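Drinking water in shared seating areas: what people told us

It is easy to forget how much of a working day is shaped by small things within arm's reach, and water must be one of the smallest and most faithful of them. When we began our study of break habits at the Panholm site, we had meant to ask mostly about coffee (everyone has an opinion about coffee!), but the people we spoke with kept coming back to water, and in the end we let them lead us there.

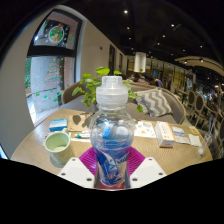

Veveck Working Group on Everyday Habits
Received in September; accepted October 8, 2020

3.2 Bottles, cups and the long afternoon

We collected 778 diary entries from 21 office workers, each of whom wrote down what they drank, where they were sitting, and whether they had gone looking for it or simply found it nearby. The entries vary a good deal in length. A few are a single word, and one runs to 3 pages and includes a very thorough account of a lunch. We read them all with pleasure.

The strongest thread in the diaries is that people drink what they can see. A bottle left in a bag was often mentioned only at the end of the day, with some regret, while a bottle on the table came up again and again in the same afternoon. Figure 2 shows a bottle with a raised cap, the style that several writers told us they liked for long meetings, as they could sip from it without stopping to unscrew anything.

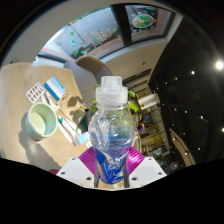 3.3 Where people choose to sit

Seating mattered more than we had guessed. Writers at the Jadel building, where most tables are small and high, tended to finish a drink standing and move on. Those who had settled into a soft bench with a table in front of it stayed longer and, by their own account, drank more, though we would be careful about leaning too hard on a diary for amounts. Many of them also wrote fondly about the table itself: having somewhere to set a cup down, and something to set it on, made a pause feel like a proper one.
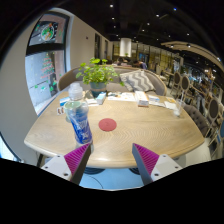 Coasters, to our surprise, turned up in the diaries of people who never mentioned them in the first interview. One writer used hers to mark her place at the table when she stepped away, and another moved his from seat to seat all week. We coded these remarks under "settling in," following the scheme we had tried earlier in the Shim pilot, and we return to them in Section 4 with the interview material.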